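Home Bench Hire Rates FAQ Book Contact

Groltanik Shared Workshop: Tables, Clamps and Clearing Up 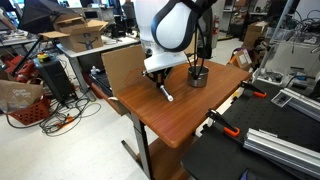

Lâm Kiều asks whether the wood table can be booked on its own, without the breadboard beside it, and whether the price changes. Yes, it can, and the price is the same. The two are listed separately in the booking sheet, so pick only the one you need. If someone else books the other, expect to share the floor space between them.

What can I put on the wood table?

Light work, hand tools, paper, cardboard, small assemblies. The top has a glossy finish that marks easily. Put a mat under anything with a sharp edge or a metal foot. Don't clamp straight onto the finish. Mats are in the Uvano cupboard beside the sink, second door.

The shelf underneath is for things you are using that session. Items left there overnight go to lost property.

Can I clamp to the breadboard?

Yes. That is what it's for. The clamps with orange grips belong to the workshop and you can use them without asking. Hand tight is enough. If your piece still moves, add another clamp.

Bolts go into the grid holes by hand first, then with a key. If a bolt doesn't start easily, stop and try a different one. We have had 2 holes stripped by people forcing the wrong thread and they can't be used now.

Can I leave aluminum rails set up on the breadboard between sessions?

Yes, if your next booking is the same day or the following morning. Put a label card beside them with your name and the time you'll be back. Rails with no card get taken down and stacked against the back wall.

How long can a labelled setup stay?

Up to 3 nights. After that, email us. Chiến Trương looks after the layout of the room and will usually say yes if the next person on the sheet doesn't need the space.

Where do small tools go?

In a stainless steel cup or one of the trays. Please don't leave them lying on the table top, where they roll off. Cups can be moved from table to table but should be back on the Bridell rack by closing, which is 9 p.m.

What about cables?

Cables on the floor are our most common complaint. While you're working, keep them to the side away from the walkway. When you're finished, unplug at the wall, coil each one loosely and use a hook-and-loop tie. No tape, it leaves glue on the jacket. No tight winding around your elbow either.

If you come across a cable and don't know what it belongs to, leave it plugged in and tell the desk.

Do I have to take my boxes home?

Cardboard boxes can be stacked in the storage area at the back if they are closed and have a label. Open boxes can stay on a workbench during your session only. Keep the stack below shoulder height and well clear of the fire extinguisher. Nothing goes in front of the extinguisher, even for a minute.

Flattened boxes go in the blue bin outside. We also keep a few flat panels, since people ask for them for backdrops and marking out. Pencil marks are fine. If you've cut one up, recycle it.

Are the baskets for garbage?

No. The plastic baskets are for carrying your own things in and out. Paper bags and lunch wrappers go in the bin by the door. Food is fine in the kitchen and not at the tables.

Can I move the tables?

Ask first. The wood table has metal legs and will scratch the floor if dragged, so it has to be lifted by two people. The breadboard stays where it is. It was levelled in October and we'd like it to remain level.

Can I bring my own lights or stands?

Yes. Photography stands and umbrellas are welcome as long as the legs are fully spread and you put a sandbag on one of them. We lend sandbags. The lighting circuit on that side of the room allows 400 watts in total, so check the bulbs before you plug in a second lamp.

How do I clean up at the end?

Dry cloth on the breadboard, never water. Damp cloth on the wood, then dry. The Balogh spray in the cupboard is for the grey benches only and will cloud the gloss. Sweep under your table and sign the sheet.

I marked the table. What happens?

Tell the desk before you leave. Small scratches are covered by your booking fee. For burns or deep gouges we charge the cost of the repair and send you the receipt.

Is there a limit on bookings?

Each member can hold 2 future bookings at a time. Once one is used, you can add another.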